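**Water notes, Astanville office, 15/03/2021**

The Rornum pumping station switches to its spring schedule this week. Supply pressure on the upper streets will drop by 2 psi between midnight and 5 a.m. Homes with a booster pump need no adjustment.

Toy food and a bamboo steamer on a white tabletop.

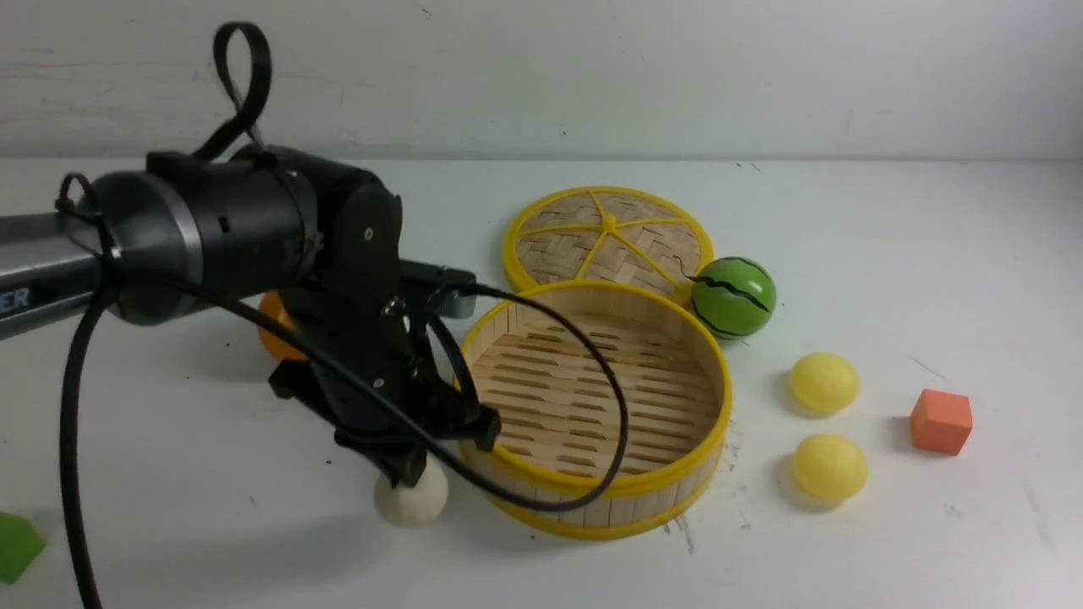

## Meter replacement

Crews under Anselmo Barrios will replace 200 meters on the Heo line, 12 per working day. Water is off for 21 minutes at each address. Run the cold tap afterward until it clears. The Hondis line follows in September.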